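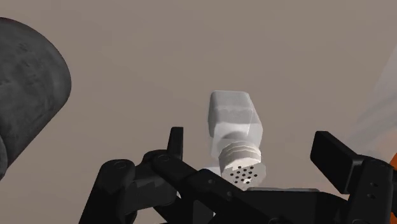

2023-10-05
Filed under: Running the Open Day Demo
By the Tidside demo desk

Section 9. The salt shaker demo, simulated version

Read this before visitors reach the Stoltedska room. The Baloyi screen shows the simulation only, so no salt will reach the carpet.

1. Start the viewer and load the scene named "shaker". Loading takes roughly 36 seconds. Use them to say hello.

2. Pick the close view. Visitors want to see the shaker upside down, holes toward the black gripper, and from the wide view it could be a tooth.

3. Point out the finger pad on the right and the screw threads above the cap. Stop there. The linkage has a long explanation, and people have parked on meters.

4. Let a visitor press Run. Children will press it 3 times. The queue accepts this.

5. If the shaker drops, press Reset and keep talking. Do not say "it never does that" — the log on the side screen is public.

Note: Guests will ask whether the shaker has salt in it. The Carkov model has no salt, only a weight setting. Leave it alone.

Caution: Do not close the viewer between groups. Reopening it asks for the room code, 2826, which you will then read aloud to everyone present, as happened in March.

6. After the last group, save the log and switch off the screen at the wall.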